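Projektbericht Sportwissenschaft, 08.05.2026
Verfasst von der Projektgruppe Basketball

Importspieler im Ligabetrieb: Was bringt die zweite Kontingentstelle? 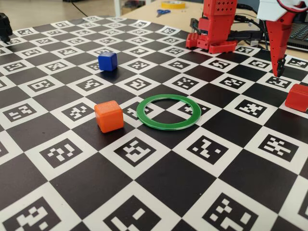

Gamarville habe ohne die zweite Stelle gar keine Mannschaft melden können, wandte ein Zuhörer bei unserer Zwischenpräsentation im März ein, und damit sei die Frage doch beantwortet. Wir sehen das anders. Eine gemeldete Mannschaft ist noch kein Beleg für besseren Basketball.

Ausgewertet haben wir 81 Spielberichte von Gamarville, Jisten und Longo. Die Vereine werben damit, dass Importspieler den Nachwuchs »mitziehen«. In den Berichten finden wir davon wenig. Bei Jisten gingen in engen Spielen 62 Prozent der Würfe im Schlussviertel an die beiden Kontingentspieler, die Eigengewächse saßen meist draußen. Longo verteilt die Minuten breiter, hatte aber auch sieben Spiele, die früh entschieden waren. Ob das Absicht war oder Müllzeit, lässt sich aus den Bögen nicht ablesen.

Die Auswertung lief über Josora. Das Programm ordnet Einwechslungen manchmal dem falschen Viertel zu; wir haben von Hand korrigiert, vermutlich nicht überall. Verletzungen fehlen in den Daten ganz.

Von einem Lerneffekt im Training war in den Vereinsgesprächen viel die Rede. Messen konnten wir ihn nicht, und Zahlen dazu wollte uns auch kein Verein geben. Für die Endfassung fragen wir bei Longo die Trainingspläne noch einmal an.

Diese Website verwendet Cookies. Mit der weiteren Nutzung stimmen Sie dem zu.

Kontakt | Impressum | Nach oben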